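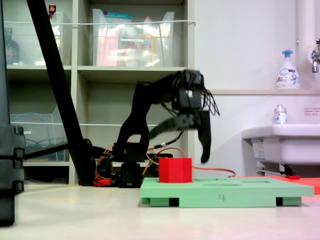

Nalby, 14 July 2021

Plusus small equipment fund: progress report from the Bodside robotics room
Period covered: start of grant to the end of June
Prepared by Keabetswe Lekota

Where we are

We are in good shape, and I am very pleased to be writing this one! When the fund agreed to back us we asked to do the buying in two stages, with a small first order to get the arm working on block sorting and a larger one once we knew what wears out, what gets in the way and what we had simply guessed wrong. The first stage is finished. This report sets out what we bought, what we learned and what we would like to do with the rest of the money, including one change to the plan you approved.

The task is still the one in our application. The arm picks up a shaped block and brings it to the matching hole in a board. It sounds like a toddler's game (it is one) and it has turned out to be a wonderful way of finding out what equipment we need. A block that is a few degrees off will not go in, so every bit of slack in a joint or a finger shows up straight away.

What the first order went on

Gripper fingers. These came to £60 for the set, including the rounded ones. We had planned to choose one shape and stay with it, but we are now keeping two. The long fingers reach down well over a raised board and the tapered ones are better when a block has to be lifted from a bare surface. Changing over takes a few minutes with a small screwdriver.

Cables, sleeving and connectors. £163, which is well over what I put in the application. I had priced the cables by length and forgotten the connectors, and then we needed longer runs than planned. Wiring near the gripper is still our biggest nuisance. Loops that are long enough for the arm to turn freely are also long enough to touch things, and we have tried several ways of dressing them. The foam sleeve along the arm has been the best buy of the lot for the money.

Boards and blocks. £113 for material, cutting and paint. We made more than we needed so that a damaged one would never stop the work. Boards are numbered by hand on the front face and the log sheet uses the same numbers, a dull little system that has saved us a lot of arguing about which board was used when.

Brackets. We print these ourselves in red, so the only cost is filament, and that came out of our own stores. We have redrawn the main bracket twice. The current one leaves more room for the wiring and can be taken off without removing anything else.

What changed our minds

The plan you approved had the whole of the second stage going on a second arm. I was very keen on that in the spring, and I still want us to get there. Having lived with one arm for a while, though, I can see that a good part of each session goes on setting up: clamping the base, lining up the board, taping down cables, checking that nothing snags. With two arms and the same way of setting up, we would be doing all of that twice.

So we would like to buy in a different order. First a proper mounting plate with fixed positions for the arm and the board, then a set of spare servos, then the second arm. Antwi has quoted for the plate and the servos together and the price holds until the end of the summer. They have been very good with our questions, and they lent us a sample plate for an afternoon — enough to convince me that fixed positions are the right way to go.

We have been moving between floor level and a tabletop while we work out the best height. Both have their good points. The floor is solid and there is space all round, but everyone ends up kneeling. The table is far kinder to knees and backs and the tripod legs need careful placing on it. The plate would fit either, so we need not settle the question before ordering.

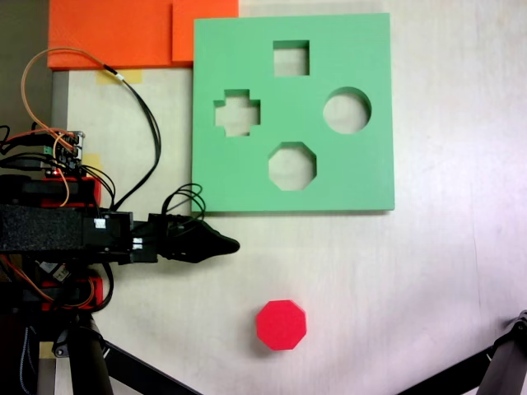 Prodromos Zervas would put the servos first and let the plate wait. A board can be lined up by eye and taped, he says, and a session can go ahead on a slightly crooked board, but a burnt-out servo ends the day and the replacement takes weeks to come. He also asked me to record that he would buy from the same batch as the arm if Antwi can still supply it, as mixed batches have given him trouble before.

I think he has a fair point on delivery times, and the revised order of buying below takes account of it. If both items can go on one order the disagreement disappears, and I would love that.

What we are asking you to agree

1. That the second stage is spent in this order: servos and mounting plate together if the quote allows, otherwise servos first; then the second arm.

2. That we may move up to £500 from the second arm line to cover the plate, the servos and delivery. The second arm would then be ordered later, with the shortfall met from our own budget for next year.

3. That the cable line is raised to match what we have really been spending. I would sooner correct it now than come back to you with the same explanation in the next report.

Risks

Delivery is the main one. Small parts have been arriving promptly and anything with a motor in it has not. We have also been slow to write down our settings, and a new person coming into the room would have a hard time repeating a session from the log alone. A one-page setup sheet is drafted and I am testing it on anyone willing to sit still.

Next steps

As soon as we have your answer on the three points I will place the order with Antwi. While we wait we are carrying on with the octagon, the fussiest of the shapes and so far my favourite, and trying both sets of fingers on it. Receipts for the first stage are in the shared folder, with the cable ones grouped together, and the Antwi quote is filed next to them. You would be very welcome at Bodside to see the arm at work before you decide — please just let me know a day or two ahead so that I can have it set up.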